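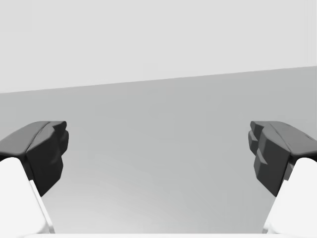
Where is Uvetholm, and do I need a car to stay with you?
Uvetholm is the long yellow house at the top of the lake road, a short walk uphill from the village of Rova, and you can manage very well without a car because the country bus stops at the bottom of our lane and we come down with the van for your bags.

About Uvetholm

Welcome, and thank you for wanting to know a bit more about us before you book. We are a small family hotel with a kitchen garden, a library that has rather outgrown its room, and a terrace where breakfast has a way of lasting until lunch. People often write to ask what sort of place we are, and we never quite know how to put it in a line or two, so please forgive us if this page goes on a little.

The house was built as a summer home for the Pavlović family, who made their money in timber and spent a good deal of it on staircases (there are 3, and guests do get lost on their first evening). The family came up each July with their cousins, their piano and, if the old letters are to be believed, their own cook and two goats. Later on it was a rest home, then a music school, and for a long stretch it simply stood with its shutters closed while the garden climbed in at the windows.

Stojan Zupan first saw it on a walking holiday, when he was sheltering from the rain in the porch. He had been running other people's hotels for most of his working life and had promised his wife that he would never take on one of his own. They bought Uvetholm the following spring. The roof came first, then the plumbing, and then the great green stove in the hall, which had to be taken apart tile by tile and put back together over a whole winter. It is lit every evening from the first cold nights until well after Easter, and there is usually a queue for the bench beside it.

Our rooms

No two bedrooms are alike, partly by choice and partly on account of the walls, which are seldom straight. Those at the front look over the lake and get the morning sun. Those at the back are quieter and a bit larger, and they look out on the orchard and the hills behind — many of our returning guests ask for these. We can sleep 55 people when every bed is taken, though we are happiest with a few rooms to spare, so that anyone who would like to stay another night can do so.

The table

Dinner is one menu, served at one time, and we change it daily. You will find trout, dumplings, plenty of mushrooms in the autumn and plum cake at almost any time of year. Do tell us beforehand if there is something you can't eat. The kitchen likes to have a day's notice, and will go to a lot of trouble for you.

Out and about

The path to the summit begins at our garden gate. The top stands at 1,465 metres, and a steady walker can be there and back between breakfast and tea with a packed lunch from us. If you would rather be on the water, the little boat Motora goes round the lake all summer and calls at our jetty in the morning and again in the late afternoon. She is slow and rather noisy, and we are very fond of her.

Staying with us

We are open from spring until the first week of the new year, and then we close to paint, mend and sleep. Bookings are taken by telephone or by letter, or through the form on our contact page, and Stojan still answers most of them himself — usually in the evening, once dinner has gone out. Dogs are welcome in the back rooms and in the hall.

This page was last updated on May 23, 2026.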